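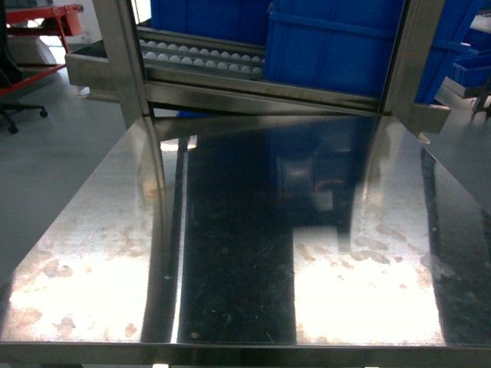
About Skultell

Skultell builds and refurbishes stainless steel work tables, frames and crate stands for small production rooms. The workshop is in Handedby, on the site of the former Turkar metal works, and has one fabrication hall, one finishing room and a yard for returned equipment.

The company was set up to supply washable furniture to food producers. The first order was for 12 tables. The range has since been extended to uprights, inclined rails, slanted trays and shelf frames that take standard plastic crates, and orders now also come from packing rooms, school workshops and laboratories. The catalog lists 281 parts, most of which can be combined without welding on site.

What we make

Tables. Tops are supplied brushed or polished. Brushed is the default. A polished top is easy to wipe down but shows every fingerprint, fine scratch and water spot, and under ceiling lighting it produces strong glare. Customers who inspect small items by eye are advised to order brushed, or to move the lights before delivery. The front edge is folded to a narrow rim with no open seam.

Frames. Uprights are square section, brushed, and bolted or welded to the rear of the table. Cross members can be level or inclined. Brackets are fitted to either side of a post on request – state left or right on the order form, seen from the working side.

Trays. The Lei tray is a slanted metal tray for round or loose parts, mounted between two uprights. The standard width is 1000 mm. Other widths are made to drawing.

Refurbishment

Any table can be sent back for refinishing, whether or not we made it. Reddish-brown marks on stainless steel have several causes: iron particles carried over from other tools, residue from hard water, or product left to dry on the surface. These are assessed before a price is given. Surface marks are normally removed by cleaning and passivation. Pitting has to be ground out, and the finish around it will differ slightly from the rest of the top unless the whole surface is redone.

Tables should be emptied before collection. Trays and removable rails travel separately and must be labeled with the order number.

Care between services

Wipe with a soft cloth in the direction of the grain, rinse with clean water, and dry. Do not use steel wool or cleaners containing chloride. Standing water under crates should be removed at the end of each shift.

Ordering and visits

Drawings are returned within 10 working days. The finishing room can be visited by appointment. The workshop is closed for the last two weeks of July – orders received during that time are entered when work resumes.

Page last revised 25/11/2024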